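La encargada del almacén de Brivholm prepara cajas de aperitivos para oficinas y casas rurales desde hace dos años. Antes llevaba la sección de conservas. Pide que no se publique su nombre y contesta sin dejar de mirar el reloj, que el reparto sale a la una.

## El surtido

La caja corriente lleva sobres de varias clases, elegidos por el cliente o por ella. «Si me dejan elegir, mezclo», explica. «La gente abre la caja y quiere ver colores distintos. Una caja toda igual se queda a medias en la cocina de la oficina».

Los pedidos llegan de Condbridge los lunes. En abril del año pasado fueron 783, el mes con más trabajo que recuerda. «Ese mes no ordenamos nada – se sacaba, se metía y se cerraba».

Ahora trabaja de otra forma. Primero vuelca los sobres sobre la mesa y después los va pasando a la caja. Prefiere tenerlos sueltos y a la vista, aunque ocupen sitio. «En una bolsa no sabes lo que te queda. En la mesa lo ves».

Los sobres naranjas, negros y verdes se reparten sobre el mármol gris, junto a la caja azul marino. Al fondo están las flores artificiales, en una jardinera que imita una valla blanca. A ella le gusta el girasol. «Alegra», dice, y no añade más.

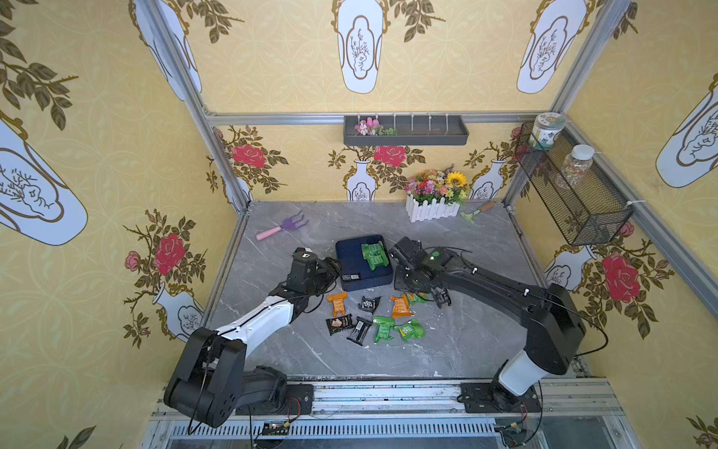
## Cómo se llena

Los sobres van tumbados, nunca de pie, con el impreso hacia arriba. Los que tienen más aire se dejan para el final. «Si los pones debajo, revientan en la furgoneta. Nos pasó con un envío a Bana y hubo que repetirlo entero».

Tampoco aprieta la tapa. Cuando un sobre no cabe, lo cambia por otro más plano.

De las cajas le gusta el tamaño y poco más. Las anteriores, de la casa Ağca, eran más altas y obligaban a rellenar con papel. «El papel acababa en el suelo del cliente – y luego llamaban para quejarse».

¿Y las devoluciones? «Pocas. Casi siempre por la dirección».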